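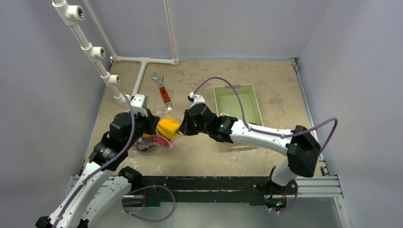 A yellow pepper in a clear plastic bag, between two black grippers.

How do people make sounds for radio plays?

I love radio plays. I listen to one most nights when I'm meant to be asleep, and for ages I thought all the noises in them were real. If somebody rode a horse, I thought there was a horse in the room!

Then I got to spend a morning at a little studio in Skulstead, and there was no horse. There was a very big cupboard. The people who make the noises are called foley artists (you say it "foe-lee") and their cupboard had almost 4,000 things in it. Old shoes, squeaky hinges, umbrellas, a bath plug on a chain.

They were working on a play called Guser, about a sea monster who is scared of the dark. It lasts 24 minutes and it needed 69 different sounds. My favourite was the monster's footsteps - a wet mop dropped on a tray, very slowly. Walking on snow was a sock full of cornflour, squeezed. Wings were a pair of leather gloves, flapped like mad.

You have to do it at just the right moment too. The actors read their lines, and the foley artist watches the script and joins in. I had a go at the thunder, which is a big sheet of metal you wobble, and I came in far too early. Twice!

Want to try? Shut your eyes and get a friend to make a noise behind you with something from the kitchen. What does it sound like? My best score is 11 right guesses in a row, and then a cheese grater got me.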